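Fault Report on the Two-Arm Book Shelving Cell

Lilla Veres and Kam-wah Tsai
Project Flornilel, final report, section on the November fault

1. Background

The Flornilel cell is used to test whether two arms can pick paperback books off a floor and put them on a small shelf without a person stepping in. Both arms sit on a shared rail at the front of the cell and work toward the shelf at the back. The control code is split into a planner, which we wrote, and a motion layer called Keogh, which was passed down from last year's group. Keogh takes a target pose for each gripper and sends joint commands to the arm.

On November 1, 2020, during a long unattended run, the right arm pressed down on a book and did not release the load. The motor driver went into current limit and stayed there until Kam-wah Tsai hit the stop button. There were no injuries. The book cover was creased and one fingertip pad had to be replaced. This section covers the cause and the changes made.

2. Setup

The walls are lined with a butterfly print and the floor with a line drawing print of flowers and birds. The patterns were picked to make book detection harder. A glove, a cloth and a small garden scoop are left in the cell as clutter and the planner is expected to ignore them.

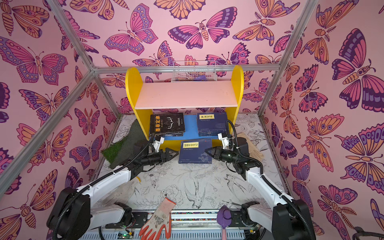 The planner runs in a fixed order. It finds a book, selects the arm with the shorter reach, moves that arm to a point above the near edge of the cover, lowers the gripper, closes, and lifts. Lowering ends when the measured force passes a threshold. If the threshold is not reached, lowering ends at a height limit set just above the floor.

Both conditions are checked in Keogh and not in the planner. We did not know this at the start of the project. The planner has its own force value, which is shown on the operator screen, and we had taken this to be the value used for stopping.

3. What the log shows

The log for the run has 2,357 entries. The fault begins near the end. The right arm starts to lower over a book that is resting partly on another book. Contact is made at a height well above the floor. The force value on the operator screen rises as it should. The force value inside Keogh does not change at all for the rest of the run, and the arm keeps lowering toward its height limit, which it can't reach with a book in the way.

The frozen value was traced to the force reader. It runs in its own thread and writes to a shared variable. When a read times out, the thread ends with no error message, and Keogh keeps using the last number written. The screen has a separate reader and was not affected. 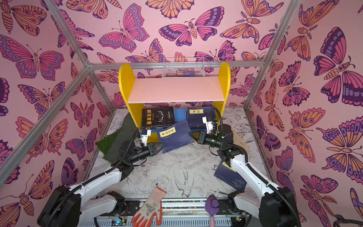 The same thread had died in 2 earlier runs. Neither led to a fault, as the books in those runs lay flat on the floor and the height limit ended the move at close to the right place. The force check was therefore not being tested in the cases where we believed it was working.

4. Reproducing the fault

We wrote a short script, Flutancombe, that drops the force reader on purpose at a chosen point in the move. The arm was run at reduced speed with one of us holding the stop button the whole time. With the reader dropped before contact, the fault came back in each of 3 trials on stacked books. With the reader dropped after contact, the move ended normally.

Stacked books are common in our tests. Once a few have been moved, the rest tend to lie across each other at odd angles, so the height of the top cover can't be assumed.
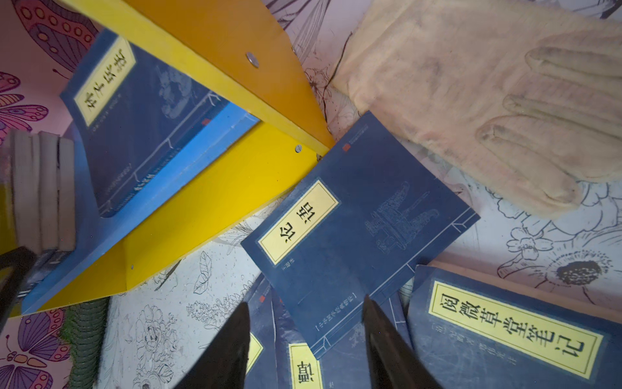

5. Changes made

Each force value now carries a time stamp. Keogh stops the arm if the newest value is more than 500 ms old, and the planner can't restart the move until a person clears the stop.

The driver current limit is now treated as a fault. Before, it was only written to the log.

The screen and Keogh read force from the same source. The second reader was deleted.

Unattended runs are off until the new stop has been checked by Prosasov, the lab that lends us the arms.

6. Open items

The reason for the read timeout is still not known. Lilla Veres swapped the sensor cable and the timeouts continued, at a lower rate. The next step is to log bus traffic during a full run. The height limit is also still a single number for the whole floor, and it should be replaced with a limit based on the detected height of each book.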